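Submitting a Paper to the Usolville Symposium on Comparative Constitutional Law

The Chauhan Center for Legal Studies accepts papers for its annual symposium through an online portal. Authors are asked to read the steps below before beginning a submission.

Step 1. Confirm eligibility
Papers must address the structure, history or interpretation of a written or unwritten constitution. Work already accepted by a journal is not eligible. Working papers posted online may be submitted.

Step 2. Prepare the abstract
The abstract may not exceed 28 lines. State the question, the legal system or systems under study, and the main argument. Citations should be left for the paper itself.

Step 3. Format the manuscript
Manuscripts may run to 40 pages, including footnotes. Remove the author's name from the title page, the headers and the file properties. References to one's own earlier work should be written in the third person. Sources in languages other than English should be cited in the original, followed by a translated title in brackets.

Step 4. Create a record in Cato
Cato is the Center's submission system. Select "New Paper," enter the title and abstract, and choose up to four subject terms. Co-authors must be added at this stage - they cannot be added once the record is locked.

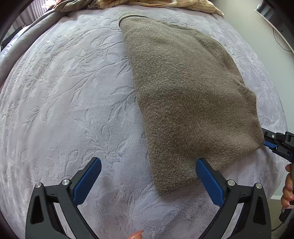

Folded brown knit sweater on a plush blanket with an embossed leaf design.

Step 5. Upload and confirm
Upload the manuscript as a single PDF and select "Submit." A confirmation number will be sent to the corresponding author.

Step 6. Respond to reviewers
Each paper is read by two reviewers. Authors invited to revise should upload the new version to the same record, with a short note listing the changes. Accepted papers are posted in the Fleketti Working Paper Series in July, before the symposium opens.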